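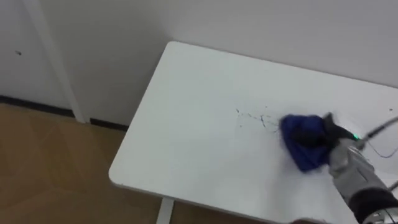
Table wiping, head camera view. Blue cloth, dark debris on a white tabletop.

Rangel Wipe Set

Version of 29 August 2026
Maintained by Ona Grīnberga and Charoen Phetsri, Zallstead

Contents

407 episodes of a single robot arm wiping a table with a cloth. All were recorded by teleoperation. Each episode has one head camera video, joint positions, gripper state and a one-line text instruction. Episodes run at 15 frames per second.

Task

The operator starts with the cloth already in the gripper and debris on the table. The episode ends when the operator presses the stop pedal. Picking up and putting down the cloth are not part of this set; see the Hanimine set for those.

Debris was scattered by hand before each episode and left uneven. Some specks land well away from the main patch. Operators were told to clear the main patch first and go after strays only if the arm could reach them comfortably, so many episodes end with a few specks still on the table. The field "residue" is set to none, some or most. Cristóbal Bravo filled it in from the last frame of each video.

Splits

train: 360 episodes
test: 47 episodes

The test split was drawn by recording session. No session appears in both.

Known problems

- In 14 episodes the gripper state is missing for the first second. They are listed in missing_gripper.txt and are all in train.
- Fast strokes blur the edges of the cloth. We did not filter for this.
- The cloth often hides the debris under it. Do not use single frames to judge whether a spot is clean.
- Light debris is hard to see on a white table, so nearly all of the debris used is dark. Expect poor results on flour, salt and the like.
- Sessions from May used an older camera calibration. Use calib_old.json for those.

Not included

Depth, force readings and audio were not recorded. There are no liquid spills.

Loading

Unpack the archive and point the Rerkton loader at the top folder. It reads index.csv and skips any episode whose video is missing.

Send corrections to Sigita Butkienė with the episode number.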